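Kurnbridge Shared Workshop
Course handout, Unit 5: Wrist Camera Checks in Simulation

Participants in the Galindo arm build complete this unit before any motor is powered on the bench. The model of the gripper is loaded in the Plunditz simulator, and the view from the wrist camera is used to confirm that the fingers are mounted and scaled as drawn.

5.1 Open pose, nothing held

Load the arm, set the fingers to open, and turn the wrist until the camera faces the ceiling of the simulated room. Both fingers must appear in the view with a clear gap between them. Compare the spread with the drawing issued in September. A finger that is missing from the view indicates a wrong camera offset and must be corrected in the model file.

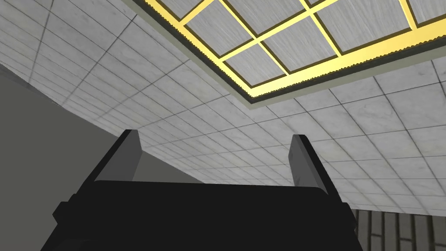

Grellholm asked whether the check could be skipped by those who had bought their fingers ready-made, as the maker's file already lists the offset. The instructor's answer was that the listed offset applies to the maker's own wrist plate. Members using the workshop plate must enter 34 mm and run the check in full.

5.2 Approach to the tray

Move the gripper over the compartment tray and stop before contact. Keep the fingers apart. The dividers should be visible through the gap, and neither finger should pass through the rim at any point in the approach. Save the joint values under run number 3061 and record them in the build log, together with the plate used.
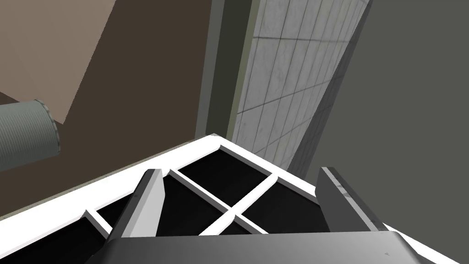 Figure 2. Gripper over the tray, fingers apart.

Participants whose fingers pass through the rim should raise the approach height by 5 mm and repeat the run. Logs are to be left in the folder by the bench before the next session. Reading for Unit 6: build manual, page 191, on wiring the finger motors.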